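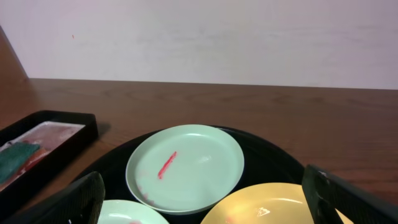 Gumar Project: Progress Report to the Hument Fund
Prepared by Adom Sowah, 11/07/2022

Dear all,

Thank you again for your patience over the summer, and for the very kind notes that followed our April report. Several of you asked for less about hardware and more about the software, and I am glad to oblige, as the software is where nearly all of our hours have gone.

Work package 2: the planner

You may remember that the two arms were being planned one after the other. The left arm would finish its whole motion, the right arm would wait politely, and a single wipe of a single plate took so long that visitors wandered off to find coffee. Eton, our planning layer, now treats both arms as one system with a shared clock. Either arm can begin to move as soon as the space it needs is free, and the planner checks the pair against each other at every step of the path, cables included. The cables were a bigger job than I had budgeted for. We model each one as a short chain of soft spheres, which is crude, but it has stopped the planner from proposing routes that look lovely on screen and would snag a loop over the plates.

We ran the new version through 2,889 simulated episodes before letting it near the table. Of those, 134 ended in a planner timeout, most of them when both grippers wanted to reach the same plate from the same side. A simple rule for who yields to whom has taken care of the bulk of these in replay — I would like another month with it before I promise anything.

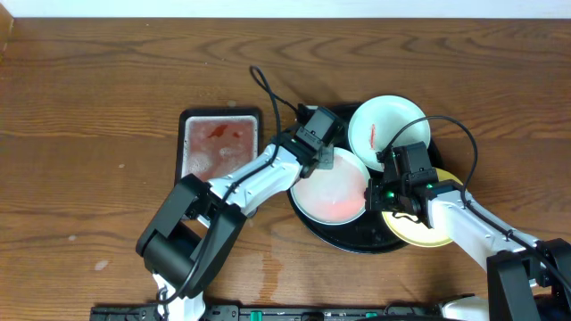 We have also changed how a task is written down. Until this fall each step was a small script, and only the person who had written it could safely touch it. Now a task is a plain list of goals (hold the plate at the rim, bring the sponge to the mark, wipe along the streak, let go) and Eton fills in the motions. Changing the order of the plates used to mean an afternoon of editing. It is now a matter of moving a line in a file, and our newer team members have been doing it without asking me, which I take as a compliment to the design.

Grip control has been slower going. A sponge changes shape every time it is picked up, and our old controller simply closed to a fixed width and hoped for the best. The new one closes until the motor current levels off, then holds, and reports the final width so that the wiping motion can be shifted to suit. It still misjudges the length of sponge left sticking out past the fingers, particularly after a regrasp.
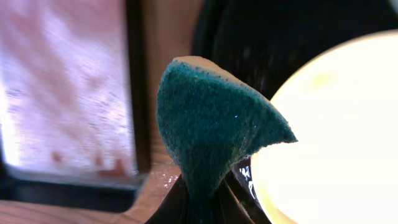

Work package 3: perception

Říha, the stain detector, was retrained in the fall on 101 hand-labeled recordings from the wrist and overhead cameras. It copes well with red paint on a pale plate. Glare remains our chief headache: a bright reflection can wash out a plate from one wrist camera while the other view is perfectly usable, so Říha now gives each camera a confidence score and leans on the better one. Faint pink smudges are still missed more often than I would like.

Next steps

Before the next report we plan to feed Říha's output back into Eton after each wipe, so that the arms go again only where a mark remains. We would also like to move the logging tools onto the shared server. No change to the budget is requested. If anyone would like the replay files, please write to me and I will gladly send them along with notes on how to open them.

With warm thanks,
Adom Sowah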